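Tables, desks and other flat surfaces: keeping them alive

A table starts its life with you as a nice thing you chose and ends it as the place where the post goes. In between come the tea rings, the biro, the candle that was only going to be lit for a minute, and one hot dish put down in a hurry by someone who swears the mat was there. Most of it can be put right with things you already own, and what can't be put right can be covered with a fruit bowl, as our grandparents knew.

Find out what you have first

Before you rub anything into anything, turn the table over or crawl underneath with a torch. The underside is where makers stop pretending. If the grain on top carries on over the edge and down the end, it is probably solid. If there is a thin line where the top layer meets the side, it is veneer and you should put the sandpaper back in the drawer. If it looks like compressed porridge, it is chipboard, and water is its mortal enemy.

Try any treatment on a hidden bit and leave it overnight. I skipped this once with a bottle of Drunex polish and had a shiny patch the shape of my own impatience for two years.

White rings

A white ring is damp caught in the finish, and it looks far worse than it is. Lay a clean cotton cloth over it and pass a warm iron across, no steam, a few seconds at a time. Lift the cloth and look every time. The ring fades quite suddenly and you will feel like a magician, which is the moment to stop. People ruin tables on the extra go.

If you don't trust yourself with an iron, smear on plain mayonnaise, leave it for 40 minutes and wipe it off. It smells like a buffet and works about half the time.

Black rings

These are a different animal. The water has got right through and stained the wood itself, and no sandwich filling will shift it. You are looking at stripping the top and bleaching it, or at the fruit bowl.

Dark tops

Dark tables are sold to people who imagine they won't show the dirt. They show all of it, along with every crumb, fingerprint and swipe of a cloth that wasn't quite clean. Spray and kitchen roll will only move the grease about in a pattern.

Use one well wrung cloth with a drop of washing-up liquid, then a second with plain water, then a dry one. Go the whole length in straight lines and not in little circles. Little circles are what you see at six in the evening when the sun comes in low and guests are at the door.
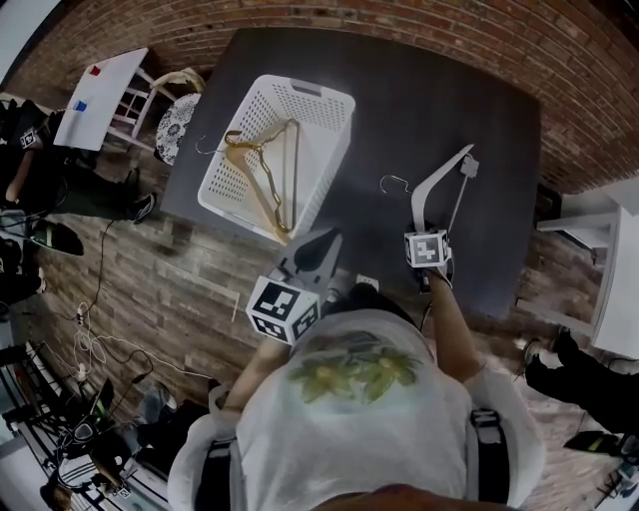 Matt finishes need even more restraint. Scrub at one mark on a matt top and you will polish it, so that you swap a dull smear for a bright one that never comes off. Keep silicone sprays and anything promising a "showroom gleam" well away. Old T-shirts make the best cloths, cut up with the seams taken off. Mine are in a Sudateo biscuit tin under the sink, next to the cloths I bought specially and don't use.

Sticky patches

Labels first: warm the thing with a hairdryer, peel slowly, then rub what's left with a little cooking oil and wash the oil off. For candle wax do the reverse — a bag of frozen peas on top until it goes brittle, then an old loyalty card held nearly flat. Never a knife. You will think you can manage it with a knife.

Scratches

Shallow ones on dark wood can be hidden with a walnut rubbed along them, then buffed. Wax sticks are better for deeper ones. Buy two shades, one lighter and one darker than you think you need, and mix them on the back of a saucer. My Sadowski sticks claim to match 203 kinds of wood and match none of them exactly, but from standing height nobody is going to argue.

If you do sand a solid top, finish with a fine paper and go with the grain. The 2000 grit is for rubbing down between coats of varnish, and using it on bare wood is a lovely way to spend an afternoon getting nowhere.

Wobbles

Check the floor before you blame the table. Turn the table round a quarter: if the wobble moves to a different leg, it's the floor. If it stays with the same leg, tighten whatever holds that leg on, and only then consider a felt pad. Folded card is traditional but goes flat by October and has to be done again.

Felt pads with their own glue fall off. Clean the foot of the leg with white spirit, let it dry, and press the pad on hard before you set any weight on it. The Prastedis ones with a small nail through the middle stay put for years, though you'll want to check the nail is well sunk before dragging anything over a floor you're fond of.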